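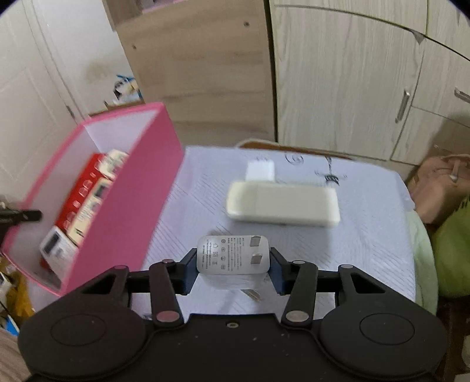 Jornance opens orders for the Ekunlow hand-held gripper kit

ZATOW, April - Hi, it's Leidy Carhuamaca from Jornance. I usually get asked to write these things in the third person and I usually lose that argument, but this time Ingeborg Ostermann (who runs the company and signs off on my press releases) told me to just write it the way I'd say it on the phone. So: the Ekunlow kit is ready, you can order it starting this month, and it costs $297. I'm very happy about all three parts of that sentence!

For anyone who missed our earlier updates, Ekunlow is a two-finger gripper you hold in your hand. You squeeze the trigger, the fingers close, and you go and do an everyday job with it: pick up a charger, put a cup away, pull a sock out of a pile. A camera mounted on the kit records the job from the gripper's side as you work. Those recordings are what a lot of robotics teams want right now, from real rooms with real furniture and real mess in them, and collecting them with a full robot arm is slow and expensive and involves at least one very heavy case. Ours goes in a backpack.

What's in the kit

You get the gripper itself, with the fingers already on it. You get the camera mount, the trigger handle, a wrist strap, a spare set of finger pads, two hex keys, a USB cable, and a soft case that Kamala Suvarna made us change twice before she would let it out of the building. She was right both times. The first zipper was awful.

The body is black and the fingers are a very dark navy, which people keep telling us looks black too. Fine! We like it. The fingers are driven by a pair of linkage arms on pivot pins, so they stay facing each other as they open and close, and you don't get that scissor action where the object squirts out the front. If you've ever tried to hold something boxy and slippery in a cheap reacher-grabber from the hardware store you know exactly the problem I mean.

What isn't in the kit is the camera. We went back and forth on that for most of a year. In the end nearly everyone who tried the early units already had a small action camera they liked, or a lab standard they had to stick with, and bundling one pushed the price up to a place where schools dropped out of the conversation. The mount takes the common sizes. There's a list on the order page, and if yours isn't on it, write to us, we'll measure one and get back to you.

What it's like to use

I took one home for a few weeks before launch and used it for ordinary tidying up, mostly in the bedroom, where things pile up on the bed faster than I can deal with them. Chargers were my favorite. A wall plug sounds easy and then you try it: it's smooth, it's chunky, the prongs stick out, and it wants to roll over on a soft quilt just as the fingers come in. You end up learning to come down with the gripper a little open, let the fingers settle on either side, and squeeze late. After a couple of evenings I'd stopped thinking about it, and my recordings got a lot better around the same time.

Soft surfaces are harder than tables, by the way. If you're new, start on a table. A quilt gives under the fingers and the plug sinks in a little, so you tend to press down more than you need to. The pads can take it, but your footage will have a lot of bedspread in it.

Handbags are a pain because of the straps. I'm leaving that in, Ingeborg, people should know.

The grip is firm enough for small household things and you feel the object through the trigger, which was Thulani Nkosi's big stubborn point from the beginning. Thulani designed the linkage. I asked him for something quotable and got this: "There's no motor in it. If you crush a paper cup with an Ekunlow, you crushed it, and you felt yourself doing it. I wanted people to learn that in the first minute." He then asked me to mention that the pivot pins can be tightened with the smaller of the two hex keys, and that you should do it after your first long day. Consider it mentioned.

How we tested it

We ran a pilot over the winter with 19 households in and near Zatow. Everyone got a kit, a short list of chores and a lot of freedom about how to do them. Kitchen, bedroom, hallway closet, whatever they had. Between them they recorded 2000 sessions, and Zainab Okeke, who looks after our data side, has watched a frankly alarming share of those.

Her notes changed the product more than anything else. The old handle sat too far back, so people's wrists got tired and the camera started to droop toward the floor. We moved it forward. The old pads were glossy and threw bright spots into the picture whenever somebody worked near a window, so the new ones are matte. And lots of people held the gripper upside down at first, which had never occurred to any of us, so there's now a little raised bump under your thumb that tells you which way is up without looking.

"The best sessions are the ones where people forget they're recording," Zainab told me. "They go get something, they miss, they try again, they put it where it lives. I don't want them to delete the misses. Please put that in." It's in! Please keep your misses. The software has a big red delete button because people asked for one, but you'll make Zainab sad.

A few things did break. We had two cracked camera mounts, both from drops onto tile, and one trigger spring that came loose in the bottom of somebody's tote bag and was found a week later. The mount is thicker now and the spring has a retaining clip. I'd drop the current version on carpet without worrying. I still wouldn't throw it down the stairs.

The software

The kit works with Mathew, our free desktop program, which some of you already use for sorting video from other rigs. You plug in your camera card, Mathew pulls the clips over, lines them up, and lets you trim the start and end and type a short label. "Charger to drawer." "Towel to shelf." That kind of thing. It runs on an ordinary laptop and it doesn't need an internet connection once it's installed.

Nothing gets uploaded unless you choose to upload it. I want to be really clear about this because it's the question I get most often, and it's a good question. People are recording inside their homes. The camera sees whatever is behind the thing you're picking up - the wardrobe, the shelves, the stuff you shoved in a box and meant to sort out. Mathew has a review step where you scrub through each clip before it goes anywhere, and you can blur a region or drop the clip altogether. We don't get a copy. If you share your recordings with a research group, that's between you and them.

Mail, faces and screens are the three to watch for. There's a page about it in the booklet, right after the safety page, and it's short, so do read it.

Who it's for

Mostly robotics labs and small startups that need demonstrations from a lot of different rooms and don't want to ship an arm to each one. We're also hearing from high school clubs and a couple of community college programs, and I'd love more of those. A kit can be shared pretty easily: hand it over, adjust the strap, swap the card. If you're buying for a class, ask me about the booklet in large print, we printed a stack.

It also suits anyone who's just curious. You don't need to know how to program. You do need some patience and a willingness to put away the same plug over and over.

One limit I should spell out. Ekunlow is a hand tool for recording work. It won't do anything by itself, it doesn't attach to a robot arm out of the box, and it isn't made for hot pans, sharp knives or anything plugged into the wall. Unplug the charger first, then pick it up.

Price and ordering

The kit is $297. Spare pads and camera mounts are sold separately, and replacement springs are free if you pay the postage. Orders are open now through the Jornance site and the first boxes go out at the end of April. We're a small shop and Kamala is packing the early ones herself, so if a big order comes in you may get it in two shipments.

Every kit has a one-year warranty on the linkage, trigger and mount. Pads wear out, that's their job, so they aren't covered.

If you took part in the winter pilot, you keep your unit, and we'll mail you the new mount and the new pads at no charge. You should have an email from me already. Check your spam folder, a few of you have told me that's where I live.

Review units

We have a small number of loaner kits for press and for teachers. Tell me what you'd like to try with it and what camera you've got, and I'll send one with the right mount on. Loans are for a month, longer if you ask nicely. You're free to publish whatever you think of it. Thulani is happy to talk about the mechanism for as long as you let him, and Zainab can take questions on recording and privacy, mornings preferred.

About Jornance

Jornance makes hand tools and software for recording everyday manual work. The company is based in Zatow and is led by Ingeborg Ostermann.

Press contact: Leidy Carhuamaca, Jornance, Zatow. The press desk opens at 9 a.m.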